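Magyar on course for Plaststead, trainer says

May 24, 2022

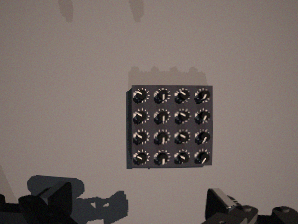 The trainer is in a hurry. Two runners to load, a farrier who's late, phone going in his jacket the whole time. But he'll talk about Magyar. He always will.

"He's good. Really good," he says, walking, not stopping. "Worked this morning with the old horse and went past him like he was tied to a post. I didn't ask for that. The lad on top didn't ask for it either."

The plan is Plaststead in June, the staying handicap, same race he was fifth in last year. Different horse now, the trainer reckons. Last year he was weak behind and hated the ground, and the draw did for him anyway.

"I shouldn't have run him. Put that in if you want. It was firm and I knew it was firm at breakfast. Owner had friends over, lunch booked, all that. You talk yourself into it."

Then came the winter. A long one. The gelding picked up a cut on the near hind at Wudstead in the fall, nothing dramatic, but it got infected and he was boxed up for weeks. No hurdling after that, which had been the idea. He went out in a field with a pony for company and came back in looking like a bear.

"Fat as butter. Took him 90 days to look like a racehorse again. I counted because the owner was counting."

First run back was over a trip too short and he stayed on into fourth. The jockey got off and said he'd only just started to race when it was over. Second run, back at Wudstead, up in distance, he won. Not by far. A neck, and the runner-up has been beaten since, so the form isn't much to shout about. The trainer has heard that already.

"People look at the bare result. Fine. He idled. Hit the front two out, pricked his ears and had a look at the crowd. He'd have gone again if something came at him, I'm sure of that. Well. Fairly sure."

The handicapper put him up 5 pounds. No complaints from the yard, or not many. It gets him into the Plaststead race with a nice weight, and that was the whole point of the spring.

So what could beat him? He thinks about it, for the first time all morning standing still.

"Rarken. If Rarken turns up. He's the class horse, he's won the thing already and he goes on anything. I hear he might go abroad instead and I wouldn't cry about it. Then there's always one from a small yard that you've not looked at. I used to be that yard."

He doesn't want rain, or not much of it. Good ground, bit of give. They water there now and he trusts them to get it right, he says, though he said that last year to.

Headgear? No. They tried cheekpieces at home and the horse sulked. The hood stays on for the paddock and comes off at the start. Same jockey as Wudstead, who has picked him over another ride in the race, and that pleased everyone.

"He sat down and rang me before I'd rung him. That doesn't happen to me much."

One more proper gallop to come, next week probaly, and then just ticking over. He'll travel the night before. Doesn't like the morning of a race in a truck, gets himself in a lather, leaves it all on the road.

After Plaststead there's no plan. A break maybe. The owner has mentioned a bigger race at the end of the summer and the trainer has changed the subject every time.

The phone again. He looks at it this time. The farrier, at the wrong gate.

"Got to go. Tell them he's well. And tell them if it's firm he's not running, lunch or no lunch."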